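Members of the Gresach evaluation group visited the Nautiyal simulation lab in August to compare 2 grippers on the same arm. Omolara Obi led the session - around 40 trials, all run in simulation. 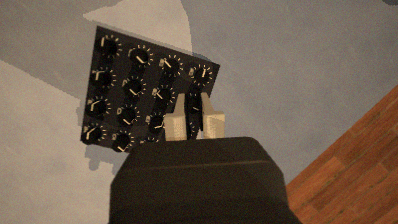
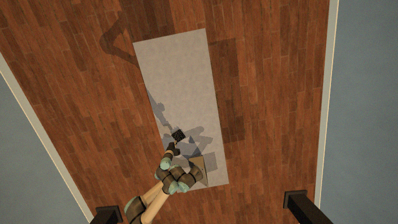
*Simulated trials at Nautiyal: gripper view over the dial panel (first) and the arm holding a small black object above the gray mat (second).*

Hiyori Tanabe asked for finer control of finger spacing near the dials. A second visit is planned.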